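Speaker notes, "Eat What You Own"
Turum Library evening talk series

Okay, hi everybody, thanks for coming out in December! (Wait for the door to close, it squeaks.) I'm Trinidad Daza and I write the leftovers column for Zonell, so yes, I'm the person who told you to put old rice in pancakes. I stand by it.

Start with the receipt story. Last year my neighbor Constanza and I kept every grocery receipt for ten months and wrote down what got thrown out. I spent $3,048 on food, and when I added up the tossed stuff I had to go sit on the porch for a while. Mostly herbs. So much cilantro! Pause here, people usually groan.

Next: the shelf rule. Pick one shelf at eye level and make it the "eat me" shelf. Half an onion, the last of the yogurt, tonight's rice, all of it goes there and nothing new does. My kids fought this for two weeks and then started raiding it after school, which I count as a win (mention the olives). 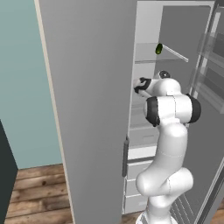 One small green thing on a glass shelf, and there's dinner to plan around.

Ask the room what they'd make with a single cucumber. Let them shout. If it's quiet, go with my grandmother's: sliced thin, salt, vinegar, a pinch of sugar, ten minutes, eat it with eggs. Ho-yin Kuo sent me a smashed one with garlic and sesame oil and I've made it over and over, so give that one too if we're on time.

Freezer part. Keep it short, I always ramble. Label things! Masking tape and a marker live on top of my fridge. Bread ends in one bag, vegetable scraps for stock in another. Skip the chest freezer rant unless Jihad asks.

Handouts are by the coffee, two recipes on each side. Questions till 8:30, then they need the room back.

14 shares | 2 comments
© Zonell | Contact | Back to top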